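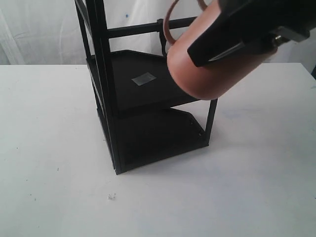 Looking after metal shelving

Powder-coated steel needs little care, but the coating only protects while it is unbroken. Wipe shelves with a damp cloth and a drop of washing-up liquid, then dry them, paying attention to the corners where the rim meets the post. Scouring pads and cream cleaners dull a dark finish for good.

Old tape and labels: warm the patch with a hairdryer on low for 60 seconds and lift one corner with a plastic scraper. Rub off what is left with cooking oil, leave for 8 minutes and wash. Try white spirit on a hidden part first - some coatings soften.

Chips: rub back with 100 grit paper until the metal is bright, wipe clean and dab on matching enamel in two thin coats.

Wobble: slacken every bolt half a turn, stand the unit on a flat floor, press down on the top and retighten from the bottom up. Heavy items go on the lowest shelf. Check the bolts again each October.

Last updated July 22, 2018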